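From My Kitchen Table – February

Tablecloth season starts early at my place

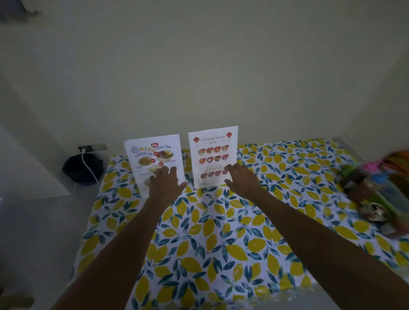 The lemon cloth, with menu cards at the back.

I know, I know, it's February and there's still ice in the gutter. But I got the spring linens out last week and I'm not sorry! Every year I tell myself I'll wait, and every year I'm up on the step stool by the end of the month with my arms full of cotton.

A few of you wrote in after the last issue to ask how I keep old tablecloths looking decent, so let me get into it. My aunt left me 10 of them (plus a drawer of napkins that match nothing) and most have seen more gravy than I have. For tea and coffee I soak the spot in cool water with a spoonful of washing soda, and I leave it alone overnight. Grease gets plain dish soap, rubbed in with my thumb. Red wine I've mostly given up on – I put the bread basket over it.

Hildegard Lenz wrote to say she irons hers while they're still damp and rolls them around a cardboard tube instead of folding. I tried it with 2 of mine and wow, no more creases down the middle! The tubes do take up half the closet, though, so the everyday ones are going back in the drawer. She also wants to know if anybody has the old Flostach pattern with the blue border. Write to me if you do and I'll pass it along.

On sizes, please measure before you buy. I like six inches of drop on each side for every day and a bit more for company. I once bought a gorgeous round one from Tazi for a table that is very much a rectangle, and my sister still brings it up.

If you're shopping, the Beden outlet has its seconds bin out again near the back door. I paid $25 for a big linen one with a pulled thread right at the hem, and I've already lost track of where the thread was. Go in the morning if you can, before the parking lot fills up.

Next month I'll do napkins, and I'll finally type up that rhubarb cake so you can all stop asking – it's on a card somewhere behind the flour.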